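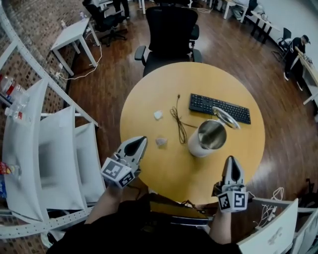
The old ferry waiting hall in Dikbridge is now on the town's protected list. The vote was on Tuesday evening's agenda for a long time, then it was moved, then moved again, and now in February it is done. I wrote notes on paper, and I will put them here in short posts. I am not a historian. I only live on the same street.

1/ First, which building I mean. It is the low brick hall at the end of Portela Street, with the green doors and the clock without hands. Many people call it "the customs house". The customs house was next door and was taken down before I moved here.

2/ The hall was built for the passengers of the Vorona line, the small steamers that went across to Hevholm and back. You bought a ticket at the left window and waited on the right side. The two windows are still there, but the left one has been painted shut.

3/ The architect is not known for sure. The application names a local builder's office and says "attributed". I like that they wrote it this way. In the newspaper it became a fact in one day.

4/ Why it is protected: the hall is the last building of the ferry line on our side of the water. Also the roof. It has 4 timber trusses which you can see from inside, with no ceiling under them. Kelly Peixoto, who wrote most of the application, showed us the original drawing and the trusses are the same as drawn.

5/ What the protection covers: the outer walls, the roof, the doors, the ticket windows and the tile floor in the main room. What it does not cover: the toilets, the shed at the back, and the parking place. Some neighbors were worried about the parking place. You can stop worrying.

6/ I spoke at the hearing. Each speaker had 3 minutes. I practiced at home and it was good, and there I spoke too fast and finished early, so I stood a little and said thank you.

7/ Mei Lindgren spoke against. I want to write her argument fairly. She says that the town protects buildings and then has no money for them, and an empty protected building is worse for a street than a new one with people in it. She named the old school as a case. I don't agree about the hall, but about the school she is right.

8/ The answer from the planning office was that the owner can now apply for the repair fund. It pays up to 50 percent of approved work on roof and windows. The other half must come from somewhere, and on this question the answer was not very clear – I asked twice.

9/ The best part of the evening for me was Ivone Araújo. Her grandmother sold tickets at the left window. She brought a ticket punch and a roll of unused tickets to Hevholm, one way, pale pink. They went from hand to hand along the rows and came back to her complete.

10/ She also told that in hard winters, when the boats could not go, the hall stayed open and people came in only to sit by the stove. I have looked for this in the library papers and found one short notice about the stove. Not about the people.

11/ Correction to an older post of mine: I wrote that the clock came from the Hevholm side. Bjartur Arnardóttir wrote to me that this is a different clock, which hangs in the harbor office there and still works. I am sorry for the mistake, and I will go and see that clock.

12/ What comes next. The owner has 6 months to give the town a maintenance plan. The leaking corner at the north side should get a temporary cover before that. The plaque comes after the plan is accepted, and the text for it is not written yet.

13/ For the plaque text, please send suggestions to the library desk, on paper or by e-mail. Short ones. Kelly Fagundes collects them (not the Kelly from post 4, people mix them up and letters go to the wrong person).

14/ My own suggestion is only this: "Waiting hall of the Vorona ferry line to Hevholm." If there is space, add the name of one person who worked inside. Plaques have usually the architect, and here we are not even sure who he was.

15/ If you have photographs of the hall from inside, even bad ones with your uncle in front, please let the library scan them. They are missing the right side of the room completely. The benches are gone, and we don't know if they had backs.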